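Search this site Enter keywords Go

Sulwood bench oil: a second coat of opinion

I bought the 500 mL tin of Sulwood in August, when the shed is cold enough to make any finish sulk, and when the alternative was going back to the Vondance wax I'd been rubbing into things for years with no visible effect on anything but my shoulder.

The label promises a "hand-rubbed glow in 2 coats". Mine took 2 coats to look like timber that had been left near some oil. The third did it. By the fourth I was showing off, and had started eyeing the bread board.

Smell first, as it'll be the first thing you notice. Sulwood claims a mild citrus scent. I'd put it closer to a mandarin that had been forgotten in a glovebox, and it hangs about until the next afternoon. Open a window. My own test piece was an old hardwood bench top, sanded to 300 grit, which is finer than the instructions ask for and finer than I'd bother with again.
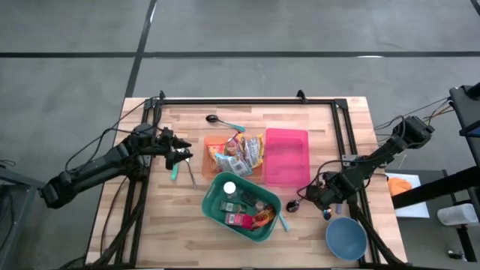
Words: Woldegiorgis
Filed under: Finishes, Workbenches

The colour change is the reason to buy it. Strip tops are tricky because pale timber and pinkish timber seldom darken at the same rate, and a heavy oil can leave you with a deckchair. Sulwood warmed the lot fairly evenly. The Vondance, on an offcut from the same top, went grey and slightly greasy, like a chip shop counter.

Water resistance is fair. A mug of tea left overnight made a ring, which went after a light rub and another wipe of oil. Vinegar did worse. Keep your salad dressing off it, or learn to like the mark.

The tin is a disgrace. The lid needs a screwdriver, the lip holds a moat of oil, and by the third opening I was wearing more finish than the bench. At $58 I'd hoped for a spout. Sammont Hardware had it on the shelf beside a cheaper tin with a perfectly good screw cap, which I stared at for some time.

Would I buy it again? Yes, grumbling, and I'd decant it into a jar the minute I got home. Lay your oily rags out flat outside to dry, too. The warning is on the back in tiny type, under the recipe for the glow.

Contact us | © Sammont Shed Notes | Back to top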